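LINDON, Tue 14 April – Trellham, a shared workshop, has released the build notes for Umo, a two-arm tabletop robot cell put together by its members.

The notes cover the wiring, the table mounts and the control software. The build took 264 hours of bench time over six months. The parts list runs to almost 40 lines – fasteners are listed separately.

Umo uses parallel grippers and a wrist camera on each arm. Handover tests between arms use small, light objects.

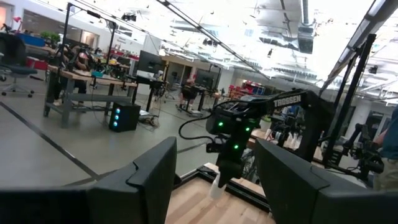 Availability

The notes and mount drawings are free to download from the Trellham site. A second release, with the Qiu calibration tool, is planned for September.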